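About Brerano Paper Conservation

Brerano repairs and rehouses works on paper. Most of what comes through the door is printed: maps, sheet music, parish ledgers, trade catalogs, engineering drawings. A smaller share is handwritten, including letters and ink calligraphy on thin Asian papers. We take work from libraries, local archives and private owners.

The studio opened as the repair bench of the Matos bindery and became a separate firm when the bindery closed. We kept the board shears, the nipping press and the habit of writing a treatment sheet for every item, however small. The staff is now 11 people, four of them full-time bench conservators.

How work is accepted

Each item is examined under raking and transmitted light before we quote. The examination note records dimensions, paper type where it can be determined, losses, old repairs, and the result of a spot test on each ink or color present. Inks that move in water are not washed. Owners receive the note with the quote and may keep it if they decide against treatment.

Rates are charged by the bench hour. Flat storage during treatment is included. Framing is not offered, but we will cut mats and hinge the sheet so that a framer does not have to.

Materials

Mends are made with wheat starch paste, cooked in the studio and used within 4 days. Pressure-sensitive tape is never applied to an original, including tape sold as archival. Enclosures are made from unbuffered board for photographs and buffered board for most other paper. All additions are recorded on the treatment sheet so that the next conservator can find and reverse them.

The workroom is held at 50 percent relative humidity. Storage is on a separate air handler and is logged by a Graro recorder, downloaded every Monday.

Teaching

The Skilell room, on the ground floor, is used for short courses in paste making, Japanese paper repair, box making and brush handling. Places are limited by bench space. The brush course covers ink and water ratios, stroke order and the way different papers take a loaded brush - useful background for anyone who handles calligraphy in a collection.
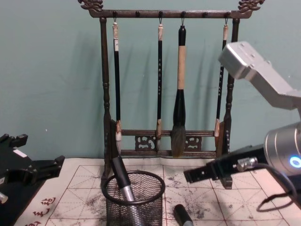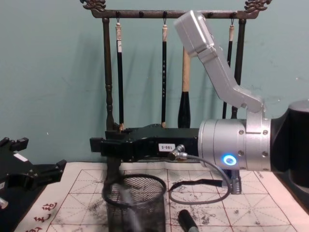
Fernanda Correia writes that her grandfather's letters came back flat, readable and in a box that fits her shelf, and that she would have liked the treatment sheet in larger type. The sheets are now available in large print on request.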